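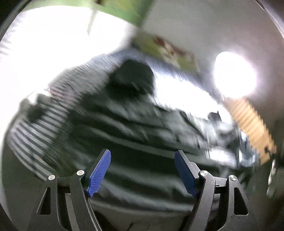 Ching-wen Lu wanted to know if the fingers can be swapped without redoing the whole calibration. Yes, mostly, if you keep the same pads and the same link length. Came up enough that I'm writing the whole finger build out properly. Hand-held version, trigger grip, two fingers, ribbed pads.

## Before you start

Printed parts for both sides (left and right are mirrored, NOT the same file twice, I did that). Pads. Screws. Small hex driver. A flat file. Tape and a marker.

My pads are the blue ribbed ones from Orkier. Dridon sells a smoother one, fine for boxes, bad for cloth. Your call.

Print settings for the fingers: black PETG, four walls, flat on the bed so the triangle cut-outs don't need supports. Whole set took 262 minutes on my Harb. Don't rush the first layer.

## Fingers

1. Clean up the screw holes. Driver handle should spin the screw in with two fingers. If it's fighting you, file or ream, don't force it.
2. Lay out the left side on the bench in the shape it'll have when built. Mark it L with tape. Same for right.
3. Outer link first. Screw in, snug, then back off a quarter turn. It has to swing.
4. Then the joint by the base of the pad. Same deal, snug and back off.
5. Move the linkage by hand through the full range. Any gritty spot, take it apart and file the inside face. Grease doesnt fix it, tried.

Screws at the pivots are plain silver round heads. Countersunk ones will chew up the plastic, so no.

## Pads

Ridges go across the finger, side to side. Run them the long way and everything slides right out.

- Wipe pad seat with alcohol, let it dry
- Press pad in from the top down
- Hold for a slow count of 19
- Do the other one
- Close the gripper on a sheet of paper and pull

Paper should tear before it slips. If it slips on one side only, that side's pad is sitting low. Peel and reseat.

The pads should lean in toward each other a bit when open. That's correct, they come up flat against each other as it closes. I shimmed mine straight the first time and then only the bottoms touched. Whole evening gone.

## Setting the opening

Trigger fully out, measure pad tip to pad tip. Mine is 38 mm with the short links. Longer links get you more but the grip goes soft, and thin stuff like a sleeve hem gets hard to pinch.

If left and right don't meet in the middle:

- check you didn't mix up the L and R outer links
- check both pivots are backed off the same amount
- then look at the trigger rod, it bends easy

Adjust the rod nut half a turn, close, look, repeat. Small moves.

## Break it in

Open and close it a lot before trusting it. I did more than 558 cycles over a couple of days, mostly while watching TV. Then re-snug every pivot screw, they all loosen up. A dot of removable threadlocker after that, not before. Keep it off the plastic, some kinds crack it.

## Swapping later

Back to the question. Same links, same pads: swap, check the opening, done. Different pads: redo the closed position at least. Different links: full calibration, no way arround it.

Trilside has a metal link set out now. Haven't tried it. Looks heavy for something you hold up all day.

Trigger spring notes still to come, I'm on my third spring.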